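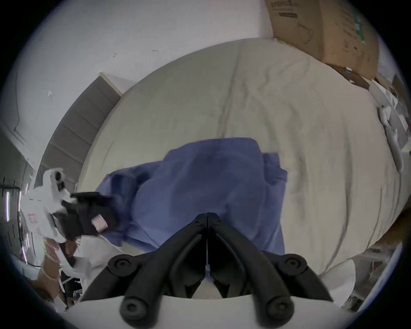

A reader in Utthorpe wrote in to ask why her cotton shirts come off the line stiff as cardboard when she uses the same soap as her sister, and could she please fix it without buying softener. Yes, you can! Nine times out of ten it's too much detergent. I used to fill the cap right to the line, and then I cut it in half and my towels got their fluff back within a couple of washes.

Give everything a good hard snap before you hang it, too (my kids think this is hilarious). Shirts go upside down, pegged at the hem, so the marks don't end up on your shoulders.

As for folding, I do mine on the bed, always have. The table's too small and there's usually somebody's homework on it. Smooth the front with your flat hand, sleeves in, then fold up from the bottom. If you get to it while it's still a tiny bit warm you can skip the iron on most things.

White vinegar in the rinse helps with hard water, up to 400 ml for a big load, but never mix it with bleach, please. And check your pockets. I washed a lip balm in December and I'm still finding greasy spots on my good gray pants.

Next time, collars!

We use cookies to improve your visit. Accept | Manage settings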